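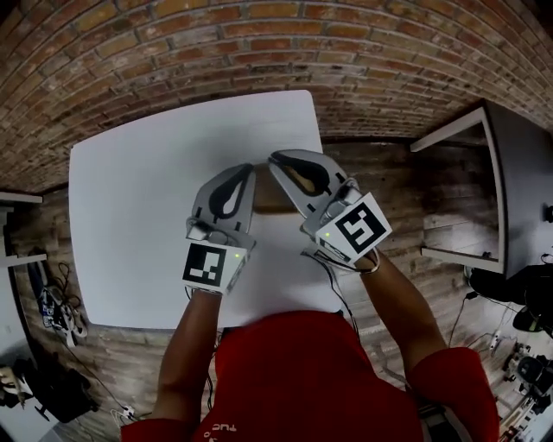

Floluvholm is a small research group that studies how a robot can learn hand skills from people. Our method, which we call Walta, starts with a person and not with a robot. The person wears a gripper on each hand and does a simple task at a table, while a camera looks down from the head. Each gripper carries a square marker with its own black and white pattern, so our software can tell left from right and calculate where the fingers are in every moment. A small brown object on a plain white table is enough for many of our tasks. From these recordings we train a policy, and later the policy moves two arms with the same kind of fingers.

We use cookies to remember your settings and to count visits. Accept all / Only necessary / Read more

The group was started by Houda Naciri, who wrote the first version of the marker tracking during her doctoral work. At that time the tracking was lost each time one hand passed in front of the other. Today we are 14 people, and two of us still work only on this problem. It is better now, but we don't consider it solved.

Our most recent result concerns handovers, when an object goes from one gripper to the other. We compared three ways of preparing the recordings before training. The best one was also the most simple: we cut away the waiting time at the beginning and kept all the small corrections the person makes near the object. Before, we removed these corrections as noise. When we kept them, the policy learned to try again after a bad grasp. We repeated the training four times with different starting values and the order of the three ways stayed the same.

The limits are also known to us. Walta works poorly with soft things like cloth, and with objects that are hidden by the finger for a long time. Sarmiento, our second project, adds touch sensing for these cases. The tests began in November in our room at Zenden, and we will write about them on this site when the data are checked.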